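Home | Notes | Rig | Archive | Contact

Teaching memory swaps by hand, part 2

The last post covered the fixture plate. Since then I have moved on to the demonstrations themselves, which are done on the Brasness bench with the arm under remote control. The task is a desktop tower on its side, panel off, with the arm working on the motherboard from above. 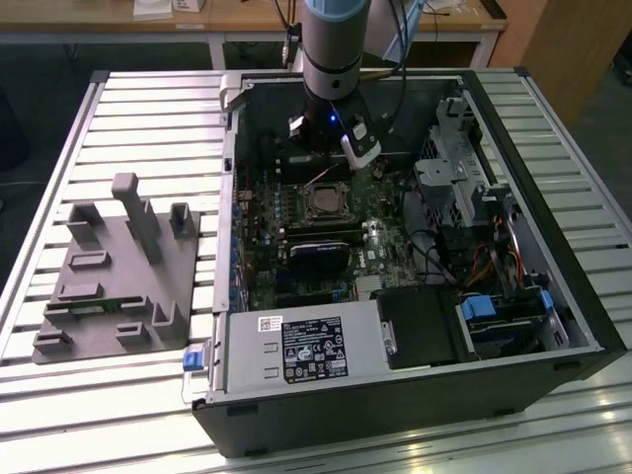 I started with hand guiding, holding the wrist and walking it through the motion. It is quick to learn, but my own grip goes into the force readings and I never found a clean way to subtract it. Remote control is slower. The log, however, contains only what the arm felt, and the policy has to work from that.

The target for this round is 100 demonstrations. Each one gets a short text label and a pass or fail mark, and the fails are kept. I rest after every 9, as my approach angle drifts when I am tired and the drift shows in the plots.
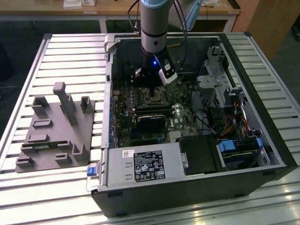 Speed scaling made the most difference. Above the case I run the hand controller at full ratio, then drop it sharply for the last stretch over the board. I tried switching automatically on height and disliked it — the change arrives in mid-movement and I overcorrect. A foot pedal is cruder and works better.

The wrist view matters more than I expected. Depth is hard to judge from the fixed cameras, and most of my early fails were slots approached slightly too far along their length.
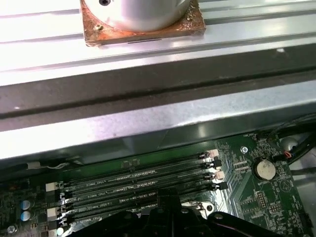 Igor Urbańczyk wrote to ask whether the wrist view alone would be enough, given that the gripper hides part of the slot at the moment it matters. He would keep the fixed views in training and drop them one at a time afterwards to see what the policy misses.

I will do it in that order. Dropping a view later costs a training run; adding one later means repeating every demonstration.
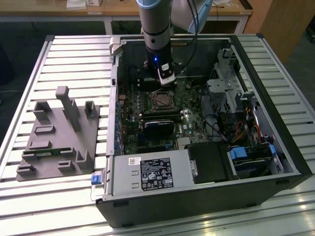
Still to fix: timestamps from the 2 camera types disagree after long sessions, and the replay tool, Brururau, silently skips a sample when they do. A patch is half written. I also want a proper reset checklist, so that the starting positions vary on purpose and not through carelessness.

Recent posts
Fixture plate, part 1
Pedal wiring notes
Flotside: logging force at the wrist
What I changed in January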